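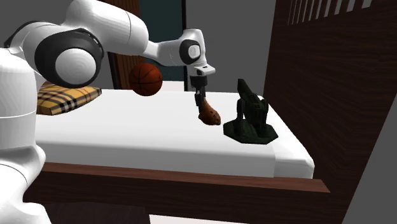
A white robotic arm holds a small brown object over a bed mattress.

Mobile games should let you pay once again
by Fereshteh Bahrami

I bought Clumow for 3 dollars back in May and finished it in two weeks of bus rides. There were no gems, no energy meter and no pop-up offering me a chest if I came back on Monday. I paid, I played and I was done with it.

Then I tried Flikska, a free puzzle game with much better reviews. The first 30 levels are very good. After that you run out of lives, and you either wait or spend. I spent around 100 minutes waiting for lives over one weekend before I deleted it.

I understand why studios do this. Most people won't pay up front for a phone game, and servers and artists cost money. Kettani, the racing game, started out as a paid app and went free a year later. More people play it now. But the old tracks were rebuilt around upgrade timers, and anyone who liked the original can't get it back.

What I'd like is a choice. Zetar does it well – the free version has ads, and a single purchase removes them and opens every stage for good. I paid it the first evening. I would have paid double.

Developers say few players would pick that option. Maybe so, but most games never offer it. Put the button in the menu with a fair price on it and leave it there for a few months. I know I'd use it, and I'd go back to Flikska tomorrow if they added one.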